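Notes on Everyday Tableware, Second Installment

10/03/2020

The previous entry on this blog addressed the storage of glassware. The present entry concerns small bowls and the plates that accompany them, and it records the changes made to my own shelves since August.

The household formerly kept two unrelated sets. The first was a white stoneware service by Cloten, purchased many years ago and reduced by breakage to 9 usable pieces. The second was an assortment of mugs and saucers of no particular origin. Neither set stacked well, and the Cloten bowls occupied an entire shelf. Following some deliberation, the stoneware was retired to the upper cabinet and a colored set from Marnona was adopted for daily meals. The price was $59, inclusive of delivery.

Color was the principal consideration. Breakfast and lunch are served at different hours in this home, and a bowl that can be recognized at a glance is less likely to be washed twice or taken by the wrong person. The pastel shades are moderate in tone and sit comfortably on a beige table. 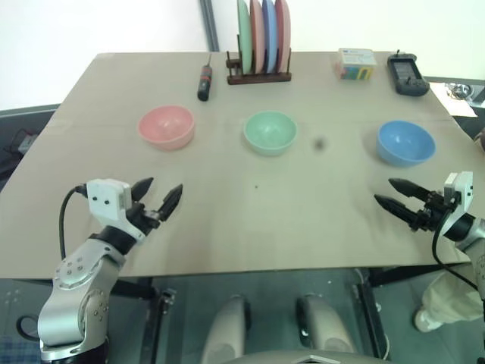
Pink, mint-green and light-blue bowls, with plates in the dark wooden rack.

The rack deserves separate mention. It was obtained from Kuroda, a small housewares shop, and holds plates upright. Plates stored in this manner may be removed singly, without lifting a stack. The order of colors within the rack is not regulated. An earlier attempt to keep matching plates together was abandoned within 14 days, as it required more attention than the benefit justified.

Bowls present a different question. They may be nested, which saves space, or set out in a row, which saves time at the start of a meal. The practice here is to nest them overnight and to set them out in the morning. Readers with limited table space may prefer to leave them nested throughout the day.

A matte surface calls for some care. Metal spoons can leave gray marks on finishes of this kind, and a soft cloth with a little baking soda is generally sufficient to remove them. Abrasive pads should be avoided.

A Lolus tray, intended for cutlery, remains on order. Its dimensions and suitability for a shallow drawer will be reported in the next installment, together with the long-postponed remarks on tea towels.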